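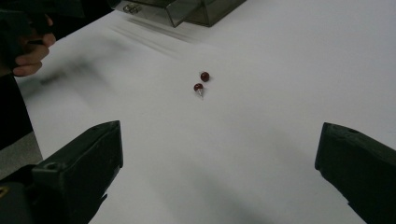

Two red push pins, white tabletop. The nearer one is lying down and showing its point.

Small Things, White Table
Posted by Leonie Ammann, 08/03/2019

In January we took down the big cork wall in the back office. It had been up for as long as any of us had worked there, and it had a map on it, and the map had pins in it, and under the map was another map. I had assumed it would take a morning.

The pins are what's left. I have a weakness for them, the round-headed kind especially, and I've been told I may keep them if I stop leaving them where people put their hands. So this gallery starts with two reds and then carries on with notes about the rest of what came off the wall, in the order I got to it. Saodah Pangaribuan did the sorting with me for most of it and disagrees with several of the captions.

The reds
Red meant "visited" for the first few years. Then somebody new took over the map and red meant "do not visit." There was no changeover day. You can imagine how useful the map was after that, and how confident everyone remained about it.

I like the round heads because they look like berries and behave like furniture tacks. The flat-topped ones have better manners and are easier to push in with a thumb, but they look like office supplies, and these look like something you'd be told not to eat.

The box
The pins came from a Dondus assortment box that said 1000 on the lid. Beatriz Falcão, who has patience where I have opinions, counted what we had left and got to 211. I'd like to say the other pins are out in the world doing good work. A fair number of them are in the carpet.

The blues
Blue was for "pending." There were a great many blues. Aníbal Garcia found one marking a town where, as far as he could work out from the files, we had been pending since before he learned to drive. He called them. They were very nice about it and had no idea who we were.

The yellows
Yellow had no meaning. I asked everyone. Senga Leckie thinks they were used when the other colors ran out, and Saodah thinks yellow was for places with a good lunch. I've driven to one of the yellow towns on the strength of the second theory, and I'm now leaning toward the first.

The white one
One white pin, pushed in up to the head, in the middle of a lake. I left it until last and needed pliers.

The thumbtacks
Flat brass, gone brown at the rims, and every one of them holding up a corner of something that had already been torn away. There's a certain kind of office person who removes a notice by pulling on it. We had up to three of them at one time, judging by the corners.

The corners
I kept these too, in an envelope. My favorite says "ease do not." The rest of the instruction is lost, and I've tried to honor it anyway.

The string
Red cotton, tied between pins to show a delivery route. The route crosses itself twice and ends in a knot. Aníbal says it was a perfectly sensible route until a bridge closed, and he has offered to draw me a diagram, and I've said thank you.

The second map
Under the first map, older and nicer, with softer greens and our own street spelled wrong. The pin holes from the top map went straight through into this one, so it now shows all the same visits, shifted a finger's width to the east. Most of the coastal ones are out at sea. Beatriz has asked for it to be framed. I said yes before I knew what framing costs.

The cork
Crumbles if you look at it. We used a Storkirer scraper on the glue underneath and it did a decent job, though the wall behind it is a green that I don't think had been seen in daylight for some time. We're going to paint. We have been going to paint since January.

The replacement
A Saarinen magnetic board, gray, very clean. It came with two magnets. Senga bought more and we've now got a color system, written down, on a card, stuck to the board with one of the magnets, so that color is already out of use.

A note on keeping them
People wrote in after the paper clip gallery to ask how I store this stuff, so: pins go in a mint tin with a scrap of the old cork glued in the bottom, heads up. Don't keep them loose in a desk drawer. A round-headed pin will roll until it finds the side of something and then lie there with its point out, waiting for you to want a stamp. And if you tip them out to look at them, do it on a pale surface. Red on white you can spot from across the room. The white one I have now lost twice.

Still to come
The bulldog clips, which Saodah has agreed to lend me on conditions. Also the key rack, if I can find out what any of the keys open. If you ever worked in our back office and can explain yellow, the comments are open and I'll take more or less any answer.

Filed under: desk things, pins, the cork wall
Previous gallery: Paper Clips, Mostly Bent
Next gallery: Rubber Bands of the Justeo Mail Room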